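Who Decides on Sending Troops? A Look at the Stodport Question
Student project report, Nizar Qaisi
October 10, 2020

1. What I set out to do

My project asked whether the regional assembly in Stodport had any real say in May, when the government offered 3000 peacekeepers to the border mission at Trusthorpe. The official line is that members were "fully consulted." I started out doubting this, and I should admit that up front, as it shaped what I looked for.

2. Sources

I read the transcript of the debate, the minister's two statements and 16 newspaper reports. I also sent questions to three members. One answered. Her reply was polite and mostly repeated the party's press release, so I have used little of it.

3. What the transcript shows

The debate lasted 80 minutes. The minister, Maddocks, spoke for almost half of that and took few questions. No vote was held. Maddocks said a vote was "not required at this stage" — a phrase that appears in both statements and is never explained. At what stage would it be required? The transcript doesn't say, and none of the newspapers asked.

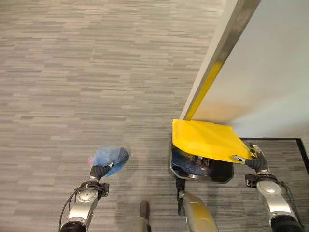
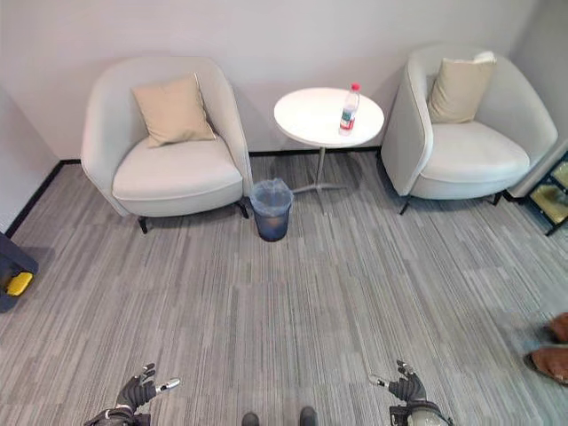 Supporters argue that an offer of troops is only an offer, and that members could object later. I don't find this convincing. By the time of the debate the Premimbridge barracks had already been told to prepare, according to two of the reports. Both rely on the same unnamed officer, though, so I would not put too much weight on them.

4. Problems with my own work

Most of the newspapers I used were against the mission. I couldn't get the committee papers, which are closed. It is possible that members were briefed in private and were happy with what they heard. If so, the public record gives no sign of it.

5. Findings

Members were informed. I found no evidence that anything they said changed the plan, and the second statement matches the first almost word for word.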